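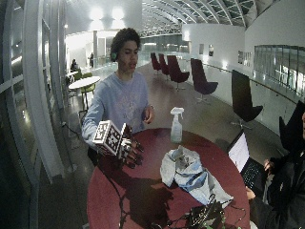 Ultis is a method for teaching household manipulation tasks to robots from human demonstrations, without a robot present while the demonstrations are recorded. It was developed at Plollport by Jamila Gamage and Selorm Sulemana. The demonstrator wears a dark sensor glove with a cube of printed square markers fixed to the back of the hand, and the position of the hand is recovered from the markers in camera images. Finger pose is read from the glove separately.

Objects may carry markers too. In the spray bottle task a flat card is attached to the bottle, so that its tilt can be estimated while the fingers hide most of the body. Cloths are left unmarked.

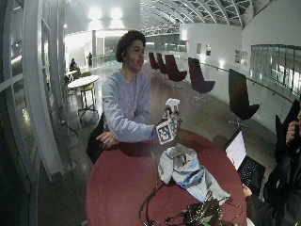 Data and results

The first collection held 1429 demonstrations, of which 889 were kept after trials with lost markers were removed. A later release, labelled Conero, raised the total to 1688 and added views from a camera carried at the hand. These wide views are strongly curved at the rim and are 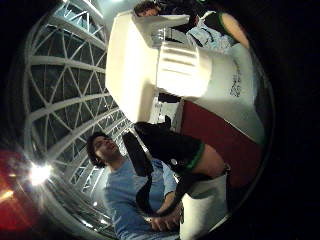 rectified before training. Lefteris Sarantis compared policies trained with and without them and reported fewer missed grasps on small containers, but no clear change in cloth folding. Colour correction had little effect on either task.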